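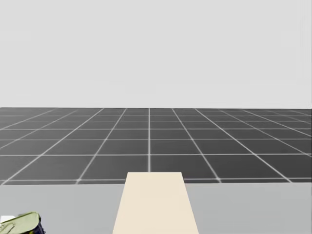
Slab and tin with olive-green lid, computer rendering.

The Note You Leave for the Next Shift
Speaker notes, Efren Dumlao

Slide 1. Start

Wait for the doors to close. Thank Aileen Tolentino for the invitation. Say my name and where I work: Kasgate, receiving and cold storage, nights for most of it, days now.

Say what the talk covers. It's about handover notes, the written kind, passed from one shift to the next. I'm not going to cover software. There's a talk on that after lunch and Nestor Tan is giving it.

Ask for hands: who has come in to work and found a note that said "all good"? Then ask who has written one. Give people a moment. Put my own hand up for both.

Slide 2. Where we started

At Kasgate we had a clipboard by the dock office. It held a printed form with 19 boxes. Temperatures, dock doors, pallets held, trucks expected, staffing, cleaning, and so on down the page. Every box had to have something in it or the supervisor sent it back.

People learned to fill boxes. Most of them got a check mark or "OK." I kept a stack of those sheets and read through 200 of them one winter when we were slow. I was looking for any mention of a problem that the next shift ended up dealing with. 44 of the sheets had one. The rest told the reader that the boxes had been filled in.

Pause on that number. Someone will ask whether there were problems on the other nights. Yes, there were. I worked a lot of those nights and I remember several of them. The compressor on cooler B was tripping for most of January and it's on the form twice.

Don't blame the crew here. The form asked for a temperature at the end of the shift. The compressor had been reset by then and the temperature was fine. Whoever wrote it down was answering the question on the page.

Slide 3. The cheese order

Tell this one slowly.

A customer in the Cabanatuan account called on a Friday in the late afternoon and changed a delivery window. The day lead took the call, agreed to it, and told the evening lead while they were both putting on jackets. The evening lead told a loader. The loader went home sick. The night crew loaded the truck by the printed schedule and it left when the paper said to leave.

The customer's dock was closed. The driver waited, then came back with the whole load. We ate the freight cost both ways and lost some of the product on temperature.

The day lead had done what she thought was the job. She told a person. The evening lead told a person too. The sheet for that night is in my folder, with every box filled, and "trucks expected" says "per schedule."

If the room is small, ask what they'd have written. Take two or three answers. Most people will write the new time. Few will write who agreed to it and who to call if it can't be met. Get to that on the next slide.
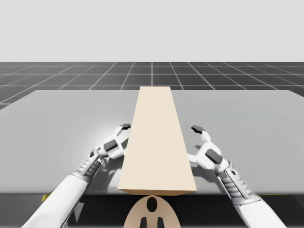
Mylene Villanueva sent me a comment on this section after the June run-through. She said the cheese story makes it sound as though talking is the problem, and that on her floor the talk at the time clock is the best part of the handover. People say things out loud that they'd never put on paper, like which customer is about to lose patience, or which new hire is lost and too proud to ask. She said if I tell a room full of leads to write everything down, they'll stop talking and the notes won't get any better.

I think she's right and I changed the next part. Keep the conversation. Overlap the shifts by ten minutes if you can get the hours approved. The note is for what has to survive when the person you talked to goes home sick.

Slide 4. What goes in the note

We threw out the form. It took a while to get permission. What replaced it was a sheet with 3 headings:

What changed
What isn't finished
Who to call

Read them out. Leave them up.

What changed means anything that's different from what the next lead would assume walking in cold. If door six is always sticky, leave it out. If door six got fixed, put it in, or somebody is going to keep routing trucks around it for a week. We did that.

What isn't finished means work with a person's hands taken off it partway. Say how far it got. "Counting aisle four" is no use to anyone. "Counted aisle four up to the second upright, sheet is on the desk, the rest hasn't been touched" lets the next person pick up the pen.

Who to call is a name and a number and the hours they'll answer. Write the number every time, even if everyone knows it. The temp covering a holiday doesn't know it.

A blank heading is allowed. This was the hardest thing to get past management. They felt a blank meant somebody hadn't bothered. My answer was that we'd had years of full boxes and look how that went. We settled on writing "nothing" in the blank, which costs one word.
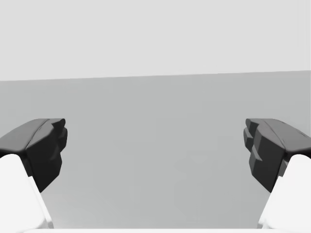

The other rule we added was about time. If you mention something that happened, put the clock time next to it. "Reset compressor" could be any time in eight hours. "Reset compressor 2:10, again 4:35" tells the morning lead it's getting worse and that she should call the refrigeration company before she does anything else. After we started doing that, the cooler B problem took two nights to get in front of someone who could approve the repair.

Slide 5. Bad notes and how to fix them

Go through these quickly. Read the first version, let them look at it, then read the second.

First: "Issue with Drarker load, handled."
Second: "Drarker load came in short one pallet of yogurt. Driver signed for the short. Claims has not been told."

The word "handled" hides the part that still needs doing. Claims had a deadline and we missed it on the real one.

First: "Keep an eye on dock 3."
Second: "Dock 3 leveler drops an inch when the forklift backs off. Maintenance has seen it, wants it out of use until they're back at 9."

Keep an eye on it for what? The reader doesn't know what they're watching for, and so they watch for nothing.

First: "Pistov guys said they might come."
Second: "Pistov may send someone tonight to look at the scale. Not confirmed. If they come, the key is in the top drawer. If they don't, no action."

I like this one. It's fine to write that you don't know. Put down the part you do know and what to do either way. It takes the guess off the next person.

Skip the fourth pair if I'm past the half-hour.

Slide 6. The reader's side

Half of this is reading. We used to hand over the sheet and the incoming lead would sign the bottom and hang it back up. A signature meant the sheet had been touched.

Now the incoming lead has to ask one question about the note before the outgoing lead leaves. Any question. Some nights it's a dumb one. Lorna Quiambao thought this up and I was against it. I thought it would feel like a quiz and that people would resent it, and a few did at first. What changed their minds was getting a question they couldn't answer. You write "two pallets on hold" and somebody asks you which two, and you have to go walk the cooler to find out. You write it properly the next night.

Mention that the question also works over the phone for sites where the shifts don't overlap. It's clumsier. Set a time for the call and keep it short. 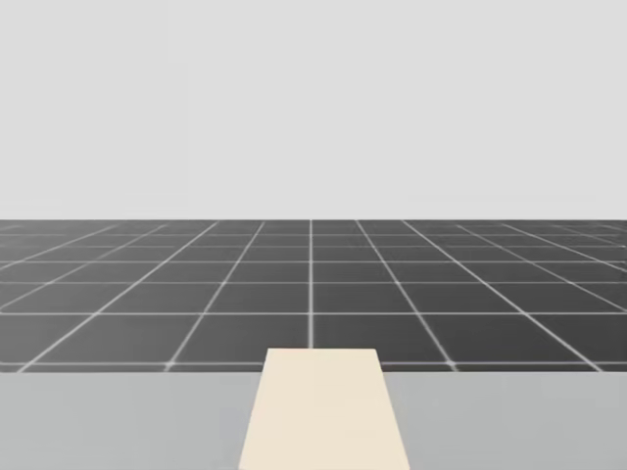

Keep the old notes, too. We file them by week in a binder and throw them out after a year. They're good for training. I give a new lead one month from the binder and have them mark every line they'd have needed to call somebody about. Then we go over the marks together. It takes most of an afternoon and I've dropped two other parts of the training to make room for it.

Slide 7. If you want to try it

Start with one shift change, the worst one. Ours was evening to night. Run the new sheet alongside the old form for a couple of weeks if your audit people need the old form. Ours did, for the temperatures, and those went to a separate log that the auditors liked better anyway.

Have the leads write the headings themselves if the ones on slide 4 don't fit. A clinic or a kitchen will want different words. Keep it to one side of a page.

Read the notes out loud once a week for the first month, with both leads there. No grades.

Questions

Likely ones: handwriting (print, or use the shared tablet), languages (write in the one the reader reads best, we run English and Spanish), and what to do about a lead who won't write anything. For the last one, tell them about my first year on nights, if there's time.

Copies of the sheet are on the table by the door. Aileen has the file for anyone who wants to edit it.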